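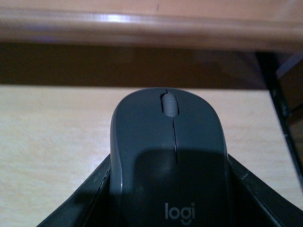 Kozan Key – hardware login key

I started selling the Kozan Key from my little shop in Hastside after I got fed up with resetting my own passwords. It's a small stick that goes on your keyring. You plug it in, tap it, and you're into your email or whatever else you've set it up with. Even if someone gets hold of your password, they still need the key, and that's in your pocket (mine's usually down the back of the sofa, but never mind).

The standard one is £28 and the Kozan Mini is £19. Both have the same insides, the Mini just hasn't got the keyring loop – I lost my first one in a week, so have a think before you save the money!
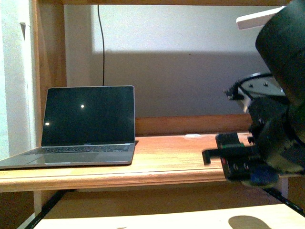

Setting up took me 8 minutes, and most of that was hunting for the security page on one website. Please do buy 2 and keep the spare at home. I post from the Fostmont depot, and orders going to Ollmont can be picked up from the counter for free.

Guarantee is two years from the day you buy. The blue ones are out of stock until March, black and grey are fine.

Prices checked January 17, 2025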